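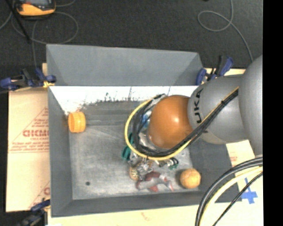 November, bin cell, Herkholm side. Hose and cable dress redone after the morning run.

Symptom: vacuum dropouts when the wrist turned past 60 degrees toward the left wall. Traced to the yellow hose kinking behind the wrist. Slack was too short, so the hose folded on itself before the joint reached its limit.

Changes:

- Hose rerouted below the orange joint and around its left side in one wide loop. Cable bundle follows just inside it.
- One cable tie on the gray segment, snug only. Do not cinch – the old one had bitten into the jacket.
- Bin clamps loosened, bin squared on the cardboard, clamps retightened.
- Geum controller restarted, payload re-entered.

Ran 15 picks at reduced speed with the mixed objects, then 300 cycles of the wrist sweep, empty gripper. No dropouts logged. Two slow grips on the orange ball, both near the right wall. Probably approach angle, separate issue.

Still open: loose strands on the black bundle stand up left of the joint and could catch on the rim. Sleeve them when the Heltport order arrives. Loop also hangs low on deep picks, so keep the 8 mm floor offset until then.

Floor scratches no worse than last check. White band still glares and the depth data there is poor – mask it in Mistham before the next calibration.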